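Histimby Suture Practice Pad
Item 425 - from the Melis bench range

I'm Ilaria Pagano, and I look after the practice pads here at Melis. I've put more stitches into this stuff than I have into my own clothes (my buttons can confirm!). The Histimby is our everyday pad: a pale, skin-like sheet for learning your simple interrupted stitches, and the one I grab first when somebody new comes by the shop. 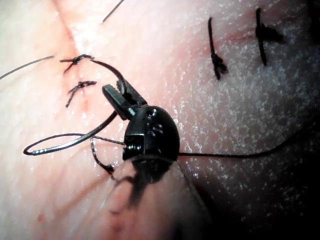

I like black thread on it. The color stands out so well against the pale surface that you can see right away if your knots are wandering off the line or your bites are uneven, and you can keep the pad next to you while you work on the next row. Curved needles are what I'd go with, and a driver you already feel comfortable holding.

Pads ship uncut, so you make your own incisions. Start with a short one, leave yourself some room, and put the second well away from it - crowding them is the mistake I made on my first pad back in October.
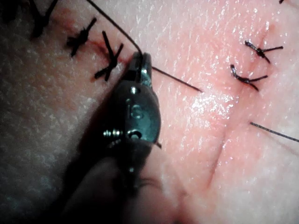 Store it flat in the sleeve it came in, out of the sun. If it feels tacky, wipe it with a damp cloth and let it air dry. Nazareno Rizzi in our Urkport shop swears by a dusting of cornstarch, and I've come around to it!

Sold singly or in packs of 7. Orders go out from Urkport within up to 7 days. The Gellurier tray (item 128) holds one pad and keeps it from sliding around the table.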